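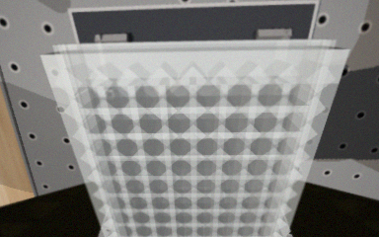 Durchscheinende Mikrotiterplatte aus nächster Nähe, Computergrafik

Mohsin Paracha kommt vierzehn Minuten zu spät, und zwar zu Fuß, mit einem Handballschuh in jeder Hand. Die Sohle vom linken hat sich im Training gelöst, und jetzt will er wissen, ob ich hier irgendwo einen Schuster kenne. Kenne ich nicht. Wir bestellen erst mal Kaffee.

Eigentlich wollte ich mit ihm über das Spiel gegen Rodby reden, dieses irre 38:38, nach dem mir noch zwei Tage lang die Stimme weg war (ich stand hinterm Tor, fragt nicht). Aber Mohsin fängt lieber mit der Niederlage davor an. »Die war wichtiger«, meint er. »Gegen Akside haben wir in der ersten Halbzeit gar nicht verteidigt. Wir standen auf sechs Metern und haben zugeguckt, wie die aus dem Rückraum werfen. Ich auch! Ich bin der Innenblock, ich muss da raus.«

Ob der Trainer laut geworden ist? Er lacht. »In der Kabine war es ganz leise. Das ist bei ihm schlimmer.«

Am Monday darauf, also am Montag, wie wir hier sagen (der Spielplan kommt neuerdings auf Englisch, das ist ein Thema für sich), wurde dann nur Abwehr trainiert. Kein Ball, fünfundfünfzig Minuten lang. Verschieben, raustreten, zurück, wieder raus. »Mir haben die Oberschenkel so gebrannt, ich bin zu Hause rückwärts die Treppe runter.«

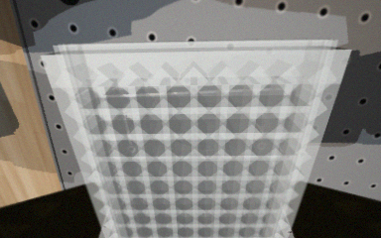 Blick auf die Vertiefungen einer Mikrotiterplatte, computergeneriert

Gegen Rodby sah man das sofort, fand ich jedenfalls. Offensiver Block, viel mehr Kontakt, und vorne liefen plötzlich die einfachen Tore über die Außen. Dass es trotzdem achtunddreißig Gegentore wurden, will ich natürlich erklärt haben. »Tempo«, sagt Mohsin und rührt in seinem Kaffee, in dem gar kein Zucker ist. »Die haben jede schnelle Mitte gespielt. Du jubelst noch, und der Ball liegt schon wieder hinten drin. Im Positionsangriff hatten wir die ganz gut im Griff, da bin ich zufrieden.«

Und die letzte Szene? Freiwurf, die Uhr schon abgelaufen, die Mauer steht, und dann geht das Ding unten durch. Ich hätte geschworen, dass er den blockt. »Ich auch. Ich bin hochgesprungen, alle sind hochgesprungen. Der Ball war auf Kniehöhe.« Er zeigt mir die Stelle am Schienbein, an der er vorbeigestrichen ist. Geschlafen hat er in der Nacht kaum, erzählt er, irgendwann hat er um halb vier Nudeln gekocht.

748 Leute waren in der Halle, für uns ist das richtig viel. Ich frage, ob man das auf der Platte merkt. »Bei den Siebenmetern schon, da trampeln die ja auf der Tribüne. Sonst hörst du nur deinen Nebenmann, und wenn du den nicht hörst, hast du ein Problem.«
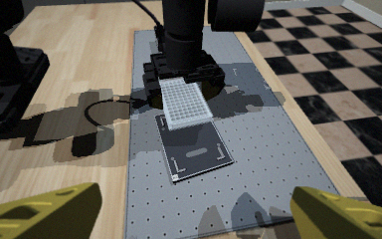

Im Januar geht es nach Zurkusley, und da wird es eng, bei denen hat in dieser Saison noch keiner gewonnen. Mohsin freut sich trotzdem drauf, er mag kleine Hallen. Außerdem ist bis dahin der zweite Kreisläufer wieder fit, dann muss er nicht mehr vorne und hinten durchspielen. »Zehn Minuten Bank pro Halbzeit, das wäre ein Traum.«

Vom Aufstieg will er nichts hören, da winkt er ab, noch bevor ich die Frage fertig habe. Über die Abwehr könnte er dagegen den ganzen Abend reden, und das tut er dann auch, mit Zuckertütchen als Rückraum und meinem Autoschlüssel als Kreisläufer. Ich habe jetzt endlich verstanden, wann er übergibt und wann er mitgeht. Glaube ich.

Um sieben muss er los zum Training. Die Schuhe nimmt er so mit, wie sie sind, um den linken kommt nachher Tape.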